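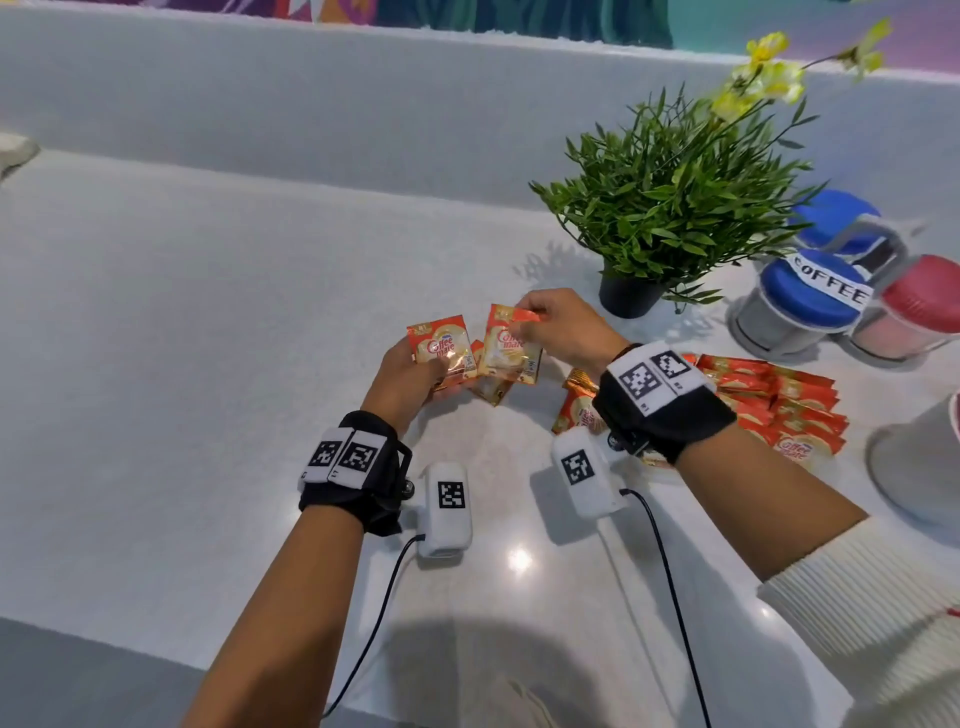
Cómo reponer el rincón del café

Se tarda poco si se hace a primera hora, antes de que llegue la gente. En la oficina de Gundby lo repasamos los martes.

Material:
sobres de crema en polvo
pajitas
una bandeja transparente
un vaso alto o portapajitas
botes con tapa para el café

1. Retire lo que quede en la bandeja y pase un paño por la encimera.

2. Vuelque los sobres nuevos en un montón y vaya cogiéndolos de pocos en pocos. Aparte los que estén rotos o pegados.

3. Colóquelos de pie en la bandeja, con la marca hacia delante. Conviene que queden apretados, pero que se pueda sacar uno sin arrastrar a los demás. Con una caja de 200 tenemos para todo el mes.

4. Abra la bolsa de pajitas por un extremo y sujétela por el centro con la otra mano. Pase un puñado al portapajitas y cierre la bolsa con una pinza.
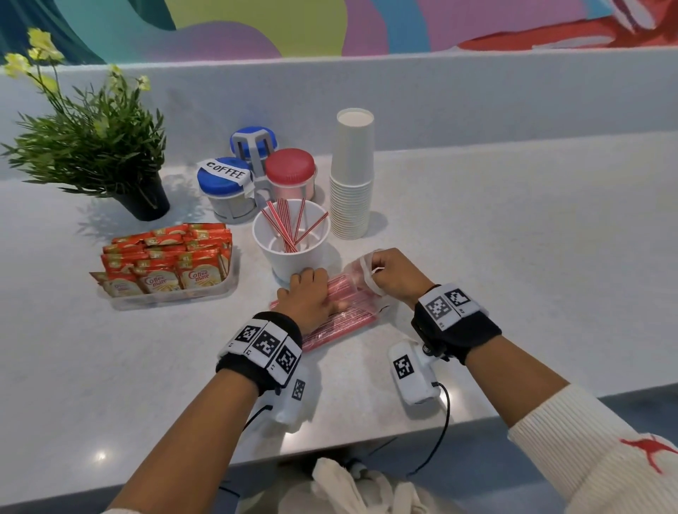 La bolsa de pajitas, delante del portapajitas y de la bandeja de sobres.

5. Revise los botes y rotule a mano los que no tengan etiqueta. En mayúsculas se leen mejor.

Lo que sobre va al armario de abajo. Si quedan menos de 70 sobres, avise a Tímea Tóth para el pedido.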